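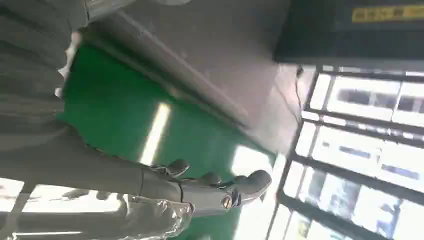 Three fingers, one bolt and a plastic cuff, over the green.

Search this site Go

Teaching by hand: the Sodalon gallery

We spent March at Larner showing a robot how to do things it will one day, we are promised, do without us. There are two ways of going about it. Either you take hold of the arm and walk it through the job like a reluctant dance partner, or you sit at the Funow remote desk and steer from a chair. The chair is more popular.

The picture at the top of the page comes from the wrist camera, so you get the hand sideways on, with the lowest finger reaching furthest and the windows doing their best to bleach everything on the right. The crinkled plastic round the wrist catches the light rather well. It has had more compliments than the software.

A task takes 16 good goes before we let the robot try it alone. Bad goes are kept in a separate folder, which is bigger. The plan, drawn up by someone at Garg with a fondness for round numbers, calls for 2,000 goes by the end of the project. On a strong Friday we manage 10 before lunch and 3 after it.

More pictures will go up when the next task is done. It involves folding, and we are not looking forward to it.

Contact | Copyright Sodalon | Back to top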